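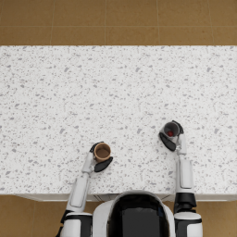 Automating the Return Counter at the Tuvia Cafeteria: Effects on Staff Tasks

Student project report, Workplace Systems course, Trilville
Submitted July 12, 2023

1. Background

The Tuvia cafeteria serves the office building on Munro Street. Used cups come back to one counter, where a worker picks up each cup, checks it for leftover items, empties it if needed and places it in a wash rack. Management is considering a two-armed robot for this counter. Our group was asked to study what the change would mean for the kitchen staff. We were not asked to select a robot or estimate its price.

2. Method

We used two sources. The first was a set of interviews with nine kitchen workers, each lasting 30 minutes. The second was a computer simulation of the counter work, built with a scene tool called Midley. In the simulation a robot with two arms stands at a speckled white countertop and handles cups, one in each gripper. The counter is kept clear of trays, plates and cutlery so that cup handling can be studied alone.

The simulation was used to break the job into steps and to discuss those steps with the staff. It was not used to measure speed. Contact between finger and cup is simplified, and the cups do not bend, slip or chip the way real ones do.

3. Task breakdown

We divided the counter job into four steps: pick up, inspect, empty, place. Workers described pick up and place as the most tiring, mainly for the wrists and lower back. Inspect was described as easy but constant. Typical finds are spoons, tea bags, napkins and bottle caps.

The split matters because the steps do not transfer to a machine equally well. Picking up an upright cup from a clear surface is a reasonable job for a gripper. Deciding what to do with an object inside the cup is harder. One cup in our scene has a small, round red object in it. Seen from directly above, the object is easy to make out against the dark interior. A worker would tip it out without thinking. The robot needs a rule for it, and someone has to write that rule and keep it up to date.

4. Effects on staff

Seven of the nine workers expected their hours at the counter to drop. Two expected no change, on the grounds that stacked or tipped-over cups would still have to be sorted by hand before the robot could take them. Our own reading is closer to the second view. The repeated lifting would go down, but a new task would appear: setting out cups, clearing rejected ones and restarting the system after a stop.

This new task has no job title at present and no pay grade. Workers asked who would be blamed for a broken cup, and whether they could stop the arms without asking a supervisor. We could not answer either question from the documents we were given.

Several workers also noted that the return counter is where they talk with customers. If the area is closed off for safety, that contact ends. Opinions on this were mixed - some would miss it, others would not.

5. Recommendations

The person on shift should have full authority to stop the robot. Cups with contents should go to a separate tray for hand sorting during the first months. Counter duty should stay in the rotation, with training on paid time.

6. Limits and further work

The interviews cover one kitchen and one shift pattern. Night cleaning staff were not included. A second round is planned for September, with a mock-up counter at full height so that reach and standing position can be checked with the workers present.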